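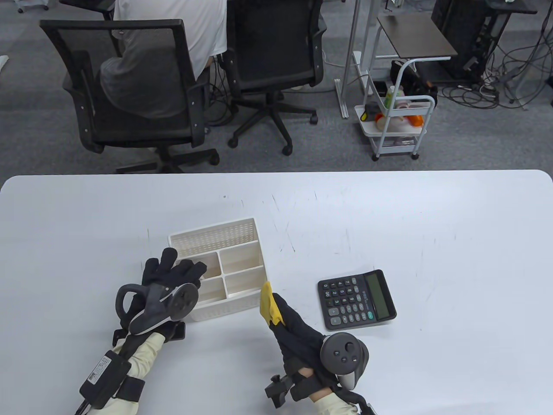
Tadcombe open day – questions we keep getting

When is it?
November, doors at 10 am, last demo 3:30 pm. Date is on your ticket email. If you didn't get one check spam first, then write to Rory Moffat.

Do I need a ticket?
Yes. Free, but yes. We have 294 places and they do go. One ticket per person, kids included.

What will I see?
Three demos, all upstairs in the Hilura office. Tabletop work mostly – desk items like an organizer, a sponge, a calculator, being picked up and put away by a person wearing gloves and hand trackers. Then the arm doing its own version of the job. Then questions.

How long is a demo?
40 minutes including questions. Groups go up together, so please dont wander in halfway.

Can I try the gloves on?
Yes, after each demo. Black gloves, a controller strapped on the back of each hand, straps round the forearms. Wear sleeves you can push up or a thin shirt. Chunky sweaters are a pain. Rings and watches off please.

Is it heavy?
You notice it on the forearm after a while. Not bad. Tell us if a strap pinches and we'll redo it.

Does the robot get it right every time?
No. Sponges are easy, flat things like calculators less so. You'll probably see a drop or two.

How many recordings do you have?
4000 clips so far, 457 of them just putting things in a desk organizer. Yes, it gets boring.

Will I be recorded?
Only if you try the gloves and sign the form. No form, we don't save it. Under 16s need a parent to sign.

Can I take pictures?
In the demo room yes. Not of the screens in the Vestergaard room next door, sorry.

Is it wheelchair accessible?
Elevator to the office, carpet throughout. We tape down what cables we can but ask someone to walk you round to the table, there are a lot of them.

Parking?
Behind the Vistesden building, follow the signs. Fills up by 11. The bus stop is accross the road.

Food?
Coffee and cookies downstairs. Nothing on the demo tables – drinks stay outside.

I can't make it, can I pass on my ticket?
Sure, just email Rory the new name.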